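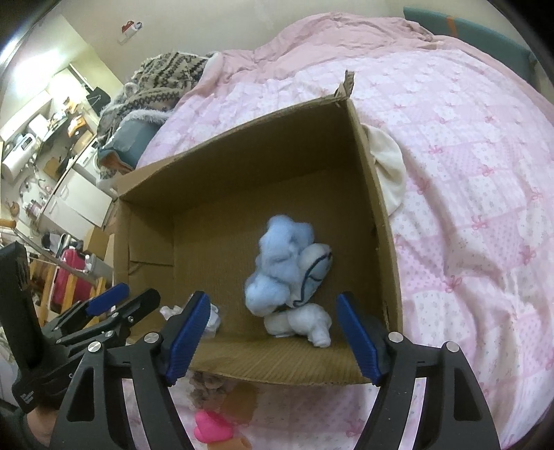 Packing Up the Back Bedroom

Posted by Lucie Melnyk, February 26, 2018

We spent most of this month emptying the back bedroom at the Omska house so the floor can be redone. The notes from my packing list are all on this page. Boxes are labeled by number on two sides and on the lid. If you are looking for something of yours, check the notes first and then write to me.

Box 13: soft things

Small soft items went into this one. The light blue fluffy bundle stayed in its own lump, and next to it is the rolled white and pale blue piece with the navy line. The twisted white bundle goes with them. I packed this box on the bed to save bending down. One corner of the cardboard is torn, so it gets tape on the outside and nothing heavy on top.

How the rest was sorted

Bedding: Winter blankets are in the two tall boxes from Fovovau. The summer ones are in the cedar chest, which is not moving. The pillows did not fit anywhere and are in a trash bag tied with string. Please do not throw out the bag.

Books: Small boxes only. I filled one large one the first evening and could not get it off the floor, so I took half of it out again. The cookbooks went to the kitchen. The atlases are lying flat at the bottom of box 43 with a towel over them.

Lamps: Shades and bases are packed separately. The bulbs are wrapped in newspaper in the shoe box. The reading lamp from the Twal store still needs a new cord and has a tag on it that says so.

Curtains: Washed, folded and put in the hall closet. The hooks are in an envelope pinned to the left panel. The rod stays on the wall.

Clothes: Anything with a missing button went in a separate bag. I did not sort by size. The coats are on hangers in the front room and will ride in the car.

Papers: Tax papers, school reports and the manuals for the heater are in the gray file case. The letters are in a cookie tin. I have not read through them and would like to do that with my sister when she comes in July.

Supplies

The moving tape came from Gimell and held well, even on the older boxes. The cheap tape from the drawer peeled off overnight and I had to go over those seams again. For marking, a wide black pen worked better than the printed stickers. I used old towels as padding wherever I could and bought only one roll of wrap.

Storage

The unit is number 111, on the ground floor, to the right after the gate. Boxes are stacked with the numbers facing out. The soft ones are on top. There is a narrow path along the left wall so you can reach the back without moving anything. The key is on the hook by my kitchen door, and the spare is with our neighbor.

Still to do

The bed frame has to come apart, and I cannot find the right wrench. The mirror needs two people. There is also the drawer under the window, which sticks and which I have left for last.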